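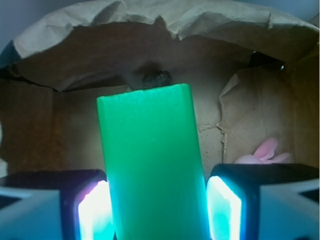 A green block in a brown paper bag, folded over at the top.

Keep the paper bag

2021-12-02

Every June our street has a toy swap, and every June the same argument comes round about what the toys should be handed over in. One side wants clear plastic boxes with clip lids. The other side, which is smaller and includes me, wants brown paper bags. I have been on the paper side since 2013 and I would like to set out the case properly, as it usually gets two minutes at the end of a meeting when people have their coats on.

Start with the cost. A pack of 200 plain kraft bags does our swap for a summer and leaves plenty over for the Christmas one. Clip boxes cost far more each, and they don't come back. People mean to return them. They end up under beds in Evlow holding chargers and old birthday cards, and the next year we buy more.

Then there is storage. Flat bags take up one shelf in the hall cupboard. Boxes nest if they are all the same make, but after a few years they never are, and the lids go missing first. I have spent more evenings than I care to remember trying lids on boxes.

The main complaint against paper is that you can't see what is inside. This is true, and I think it matters less than people say. A child can open a bag. The top folds over and unfolds again, and a look inside tells you at once whether it holds blocks or farm animals. If you are sorting before the swap, write on the front in thick pen. We tried printed labels from a firm called Urkover one year and they peeled off by lunch. The pen has never peeled off.

The second complaint is strength, and here I will give some ground. Paper is no good for anything with sharp corners and real weight. A bag of metal cars will go through the bottom on the way to the car park. Wet grass is worse. For ordinary building blocks, though, a decent bag is fine, provided you don't fill it to the brim. Half full, with the top turned down twice, is about right. Packed like that it can be carried in one arm, and it stands up on a table without slumping much.

I also object to the idea that a creased bag is a finished bag. Too many go in the recycling after a single outing for looking tatty. Creases do no harm. A bag that has been folded and opened a few times is softer and makes less noise, and small hands get into it more easily. I throw one out when it tears at the bottom or when something has leaked in it, and not before. Last year's swap put out 318 bags over the two days, and a good number of them had been round before.

There is a neighbour's café, Anis, that saves its delivery bags for us, and the grocer in Győri Lane does the same when asked. These are free and already made. Buying moulded plastic to do the job of something that is being thrown away at the end of the road seems to me a poor decision, however tidy the boxes look in a row.

I do see the appeal of the row. A shelf of matching clear boxes is pleasant, and if you have one family, one cupboard and the patience to keep it up, then by all means have it. A swap is different. Things arrive in a rush and leave in a rush, nothing stays on the table for long, and most of it is going to a house where it will be tipped on the carpet within the hour.

So I will be asking for paper again when next summer's swap is discussed. Anyone with clean bags at home can leave them in the porch, folded flat please, with the receipts taken out.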